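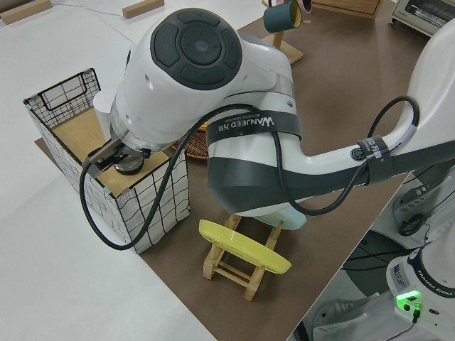 Horkine opens a kitchen table for robot learning

Storau – Research and development

The small robotics firm Horkine has started to collect a new set of examples for its learning system, which is called Orko. The work takes place in the firm's rooms in Storau and it began in January. The plan is to record 2000 examples before the first training of the system is done. At the time of writing, 1407 of them have been accepted.

An example in this sense is one short task, carried out by the robot arm from beginning to end under the control of a human operator. The operator moves the arm, and the cameras and the joints of the arm are recorded at the same time. Later the system receives these recordings together with a written sentence, such as "put the corn in the basket" or "hang the mug on the stand", and it must learn to produce the movements by itself.

Horkine has worked with robot arms before, but mostly for the sorting of small metal parts. In that work every part comes in the same place and the lighting never changes. A kitchen is more difficult. Mugs have handles which can point in any direction, plates stand close to each other, and an oven door has to be pulled along a curve. The firm says that it chose the kitchen for exactly these reasons, and that the objects were bought in ordinary household shops.

The arm is a Franka Emika model, fixed beside the table. Two kinds of view are used in the recordings, one from the side of the workspace and one which looks down at the table from higher up. According to the firm, the second view was added after the first week, when the operators found that the arm was too often hiding the object it was going to take.
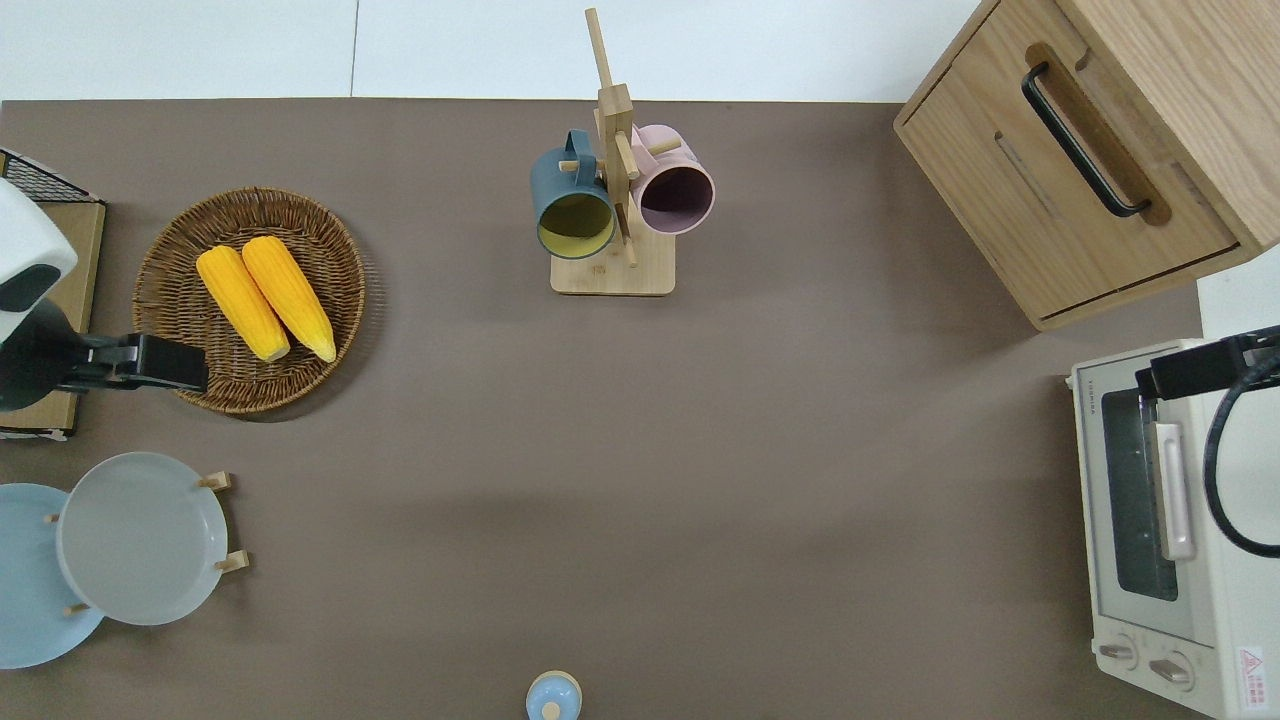

The list of tasks has 17 entries at the moment. Some of them are short, for example to move one ear of corn out of the basket. Others have several stages and can take more than two minutes, and the operators are asked to do these in the morning, when they are less tired. Between two examples the objects are moved to new places according to a printed plan. The plan is made in such a way that the same arrangement does not come back too soon.

Not every recording is kept. After each working day a second person watches the recordings and removes those in which the operator waited for a long time or in which the written sentence does not agree with the movement. Recordings in which an object is dropped and then picked up again are kept in a separate folder. Horkine wants to find out whether the system can learn from such corrections, but for the first training they will not be used.

The software for the sorting and labeling of the recordings comes from Lazaridis, a partner of the firm for several years. With the new version, an operator can write a remark directly after an example, while the memory is still fresh. Before, the remarks were written on paper and typed in at the end of the day, and almost 100 of them from the first weeks could not be matched with a recording any more. The examples themselves were not lost, but they had to be watched a second time.

A first test of the trained system is planned for the summer. It will be made on the same table, at first with the same objects and after that with mugs and plates which the system has not seen before. The firm does not want to promise a result. It says only that the hanging of mugs is expected to be the weakest task, and that more examples of it will be recorded if there is time left. 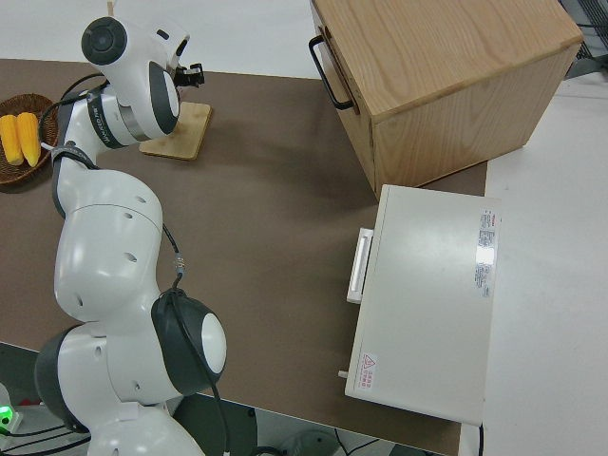
Issue 17 | Page 4

Horkine also intends to give a part of the recordings to technical schools in the region, without payment. Which part this will be is not yet decided. Schools that are interested can write to the firm until the end of May and should mention what equipment they have for storage, as the recordings of even a single task need a lot of space.

Visitors can see the work in Storau by appointment in the afternoon, from 2 p.m. Groups should be small, and it is asked to stay behind the marked line on the floor while the arm is in motion. Photographs are allowed.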